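Re: [smallcraft-proc] hull count and the January slip
From: Treasa Quinlan
7 April 2018

Typing fast, have to be out the door shortly. Answers to most of it below, in the order you asked, skip what you already know. 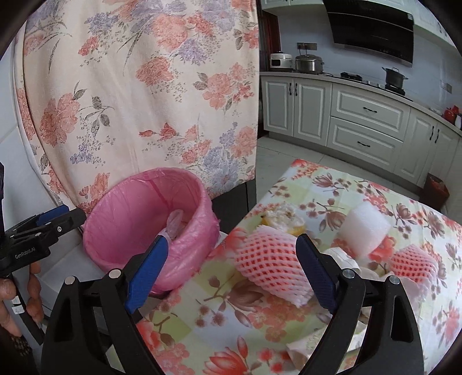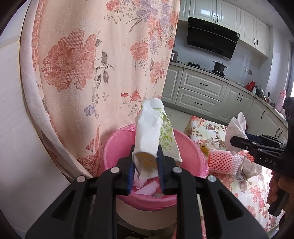

The pink bin with its liner, flowered curtain behind it both times.

1. Hull count

> The notice still says 13 patrol boats but the budget table only
> adds up to 7. Is Cesov building the rest under a separate line, or
> did somebody just not update the text? Also has anyone seen a
> displacement figure that isn't the one from the brochure?

The table is right, the text is old. 13 was the original ask. It got cut to 7 firm with the other six as options, and the options aren't funded so they don't show up in the table at all. Whoever edited the notice changed the schedule paragraph and left the first page alone. Seen that before with the tenders.

Displacement — the brochure says 169 tons, full load. I have nothing better. The stability booklet would settle it but that's not public and I'm not going to ask for it again. If the bigger generator stays in, I'd expect it to come out heavier, but thats a guess on my part.

2. Engines

> Antoniadis told the trade press the engines were on the dock in
> January. Cistura says they weren't. Who do we beleive?

Both, sort of. Gearboxes were on the dock. Engines were still at the Rumetti test house waiting on a repeat of the endurance run, so "propulsion package delivered" was half true. I'd go with Cistura's version in the tracker and put a note next to it.

The endurance run is 1,496 hours in the contract annex, if you count both the bench part and the at-sea part. Bench part was the one being repeated. No idea on why. Could be a sensor fault, could be something worse, and the yard isn't talking.

3. The gun mount

Don't know. Really don't. The drawing in the last packet shows a foundation forward and no mount on it, and the weapon is bought by the customer on its own contract anyway. Please stop putting a caliber in the tracker, we have had three different ones now and none with a source.

4. Tracker edits

Can whoever is changing the hull numbers to the yard numbers please pick one and stay with it. I put them back last night. Yard number goes in the second colum, pennant stays blank until there is one.

Still need from the list: a readable copy of the amended delivery schedule (mine is missing the last page), and the name of the new program office contact if anybody has it.

Back online Monday.

Treasa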